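Gitusari Window Bird Feeder – Clear, with Suction Pads

I've been selling bits and pieces for garden birds from the shop in Sturville for years now, and the window feeder is the thing I get asked for most. So I tried a good few of them on my own kitchen window before I picked one to stock, and the Gitusari is the one that stayed up!

It's a simple clear tray with a sloping roof and a little perch along the front. You fill it from the side, so you don't have to take the whole thing down every time. It holds enough sunflower hearts to keep my lot going until the next morning, though if the starlings find it all bets are off (they found mine in February and had the tray clean before I'd finished my tea).

Putting it up

Wash the glass first with warm water and a drop of vinegar, and dry it properly. Press each pad on hard and leave the feeder empty for 24 hours before you put any seed in. I skipped that bit with my first one and was picking millet out of the lavender for weeks.

Upstairs windows are fine, but pick one you can open and reach round safely. Mine's on the kitchen side where I can watch it while the kettle boils, and the grandchildren can see it from their corner too.

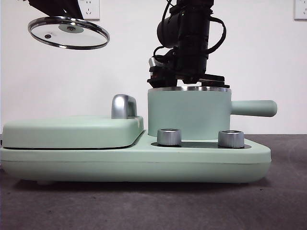
The mint-green play kitchen.

What comes to it? With me it's mostly blue tits and great tits, a robin who thinks he owns the place, and now and then a nuthatch. Tegan Maihi over in Mudgway has hers facing an old orchard and gets goldfinches nearly every day – I'm very jealous. Don't worry if it's quiet at first. Mine hung there for 15 days without a single visitor, and then a coal tit turned up and the rest soon followed.

Cleaning

The tray lifts out, so give it a scrub in hot soapy water once a week, rinse it and let it dry before you refill. Please don't put it in the dishwasher, it goes cloudy. Old damp seed should go in the bin and not back in the bag.

Details

Colour: clear
Fixing: four suction pads (spares sold separately)
Suitable for: sunflower hearts, mixed seed, dried mealworms
Not suitable for: whole peanuts or fat balls
Seed not included

Orders over 40 pounds go out post free, and if you live near Serkdale you can collect from the market stall, just pop a note on your order. The next delivery of these is due in on Apr 20, 2020, and spare pads will be back in stock then as well.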